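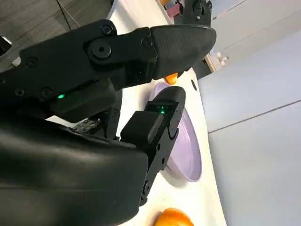
The job is called Plate and Fruit, and on paper it takes one line: put the fruit on the plate. Operators at Skidska, a small robotics outfit in Skisthorpe, have been doing it since September. They sit down in front of a two-armed machine, work it by hand through a pair of control handles, and move fruit onto a plate. Then they put everything back in a different place and do it again.

The goal is 2000 good examples. One good example is a full run from start to finish, with the arms back at rest at the end. Every run is saved along with what the wrist cameras saw and where each joint was at each moment. A learning system is then trained on the lot, and if there is enough variety in the pile, it should be able to handle a plate and a piece of fruit it has not met in quite that spot before.

Variety is the hard part. People are creatures of habit, and that includes people driving robots. Left alone, an operator will put the plate in the same comfortable place and pick up the nearest piece first. The early runs were full of this. The trained system did well as long as the plate was where it had always been, and reached for bare tabletop when it was moved a hand's width to the side.

So now there is a card. Before each run the operator draws one from a stack, and it says which part of the table the plate goes on, which arm goes first, and whether the fruit starts close together or spread out. Some cards call for a piece to start near the edge of the table, where the arm has to come in at an awkward tilt. Those are the least popular cards. They are also the ones the training team asks for more of.

A shift is 20 runs, then a break. The company tried longer stretches and found that the driving got worse in a way that was hard to see while it was happening. Operators began to close the fingers early, or drop the fruit from a little too high. It still landed on the plate, so the run counted as a success, but the system learns the bad habits along with the good ones. A drop that works with a firm orange does not work with a ripe plum.

The wrist view matters more than visitors expect. From a chair a few feet away, a person sees the whole table and judges distance without thinking. A camera at the wrist gets a close, tilted look, and the gripper itself takes up a good share of it. In the last inch before a grasp, a fingertip can hide nearly all of the thing it is reaching for. The system has to learn to carry on anyway, with only a bit of color to go by.

Operators are asked to drive with this in mind. They are told to bring the open fingers in slowly, stop for a moment above the fruit, and then close. The stop gives the system a steady view to learn from. It also makes the work duller, as several of them point out - the natural thing is to swoop.

Checking comes afterward. Each run is played back by someone other than the person who drove it and marked keep, fix or toss. Fix usually means trimming dead time from the start. Toss means a bumped plate, a piece on the floor, or a hand reaching in to help. In one bad stretch the team tossed 5 runs out of every 20, and most of that came down to a control handle that had worn loose.

Not all the mistakes are thrown out. If a piece rolls away and the operator goes after it and gets it, the run stays. MacAulay, the research group that trains on the Skidska runs, wanted a share of these, so that the system would see what getting out of trouble looks like. They are kept in a separate folder and mixed in later.

The next job on the list is clearing the plate, which is harder than filling it. The rim gets in the way of the fingers, and a piece pushed against it tends to climb and roll. After that comes a task from Uradance, a kitchen supply firm that wants trays packed in a set order. The cards for that one have not been written yet.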